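Notice to Viewers

The Inallow Broadcasting Service wishes to inform its viewers that the programme Sitisness will return in January, at the usual time of 7.30 in the evening. It will be presented, as before, by Mr Cledwyn Trevor.

The Service is aware that Mr Trevor announced his retirement at the close of the last series. He did so live, and without first telling the Service. Some 430 letters were received, of which 11 were in favour.

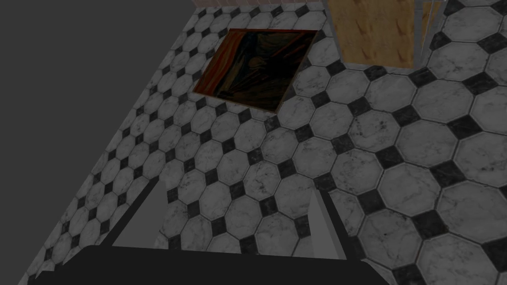

Viewers have asked what became of his replacement, Mr Liviu Mihăilă. Mr Mihăilă was appointed in good faith and recorded one full episode, on the subject of tides. During the recording he was asked by a member of the audience whether he missed Mr Trevor. He replied that he did, very much, and the remaining 20 minutes were given over to this. The episode was judged to be the best the Service had made. It could not be shown, as the tides were not mentioned again.

A delegation was then sent to Mr Trevor's home at Iden. He received it in his garden, wearing the jacket from the programme, and asked what had taken it so long.

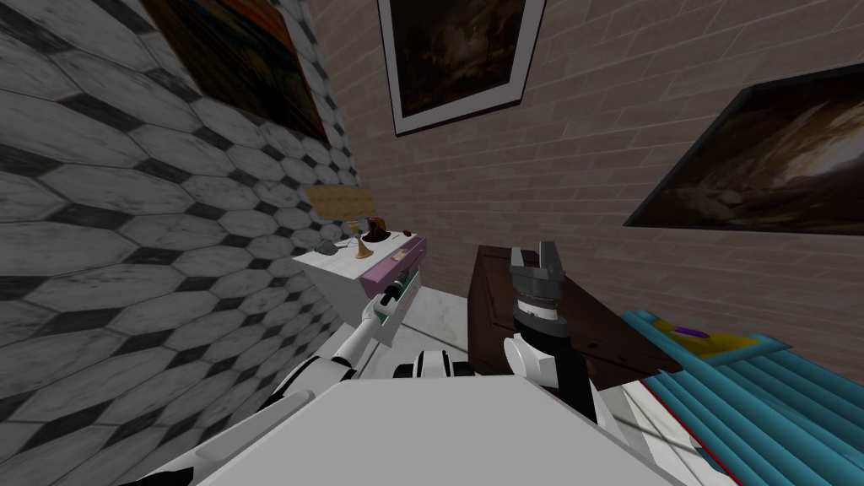

Terms were agreed before supper. Mr Trevor will receive his former fee of 2,000 a series and the use of the dressing room with the window. Mr Mihăilă will remain as his assistant and will be permitted to ask questions.

The episode on tides will be made again. Viewers who wrote to the Service in favour of the retirement have been sent a copy of this notice, including Mrs Dinu, who is Mr Trevor's sister, and who has asked that her letter be returned.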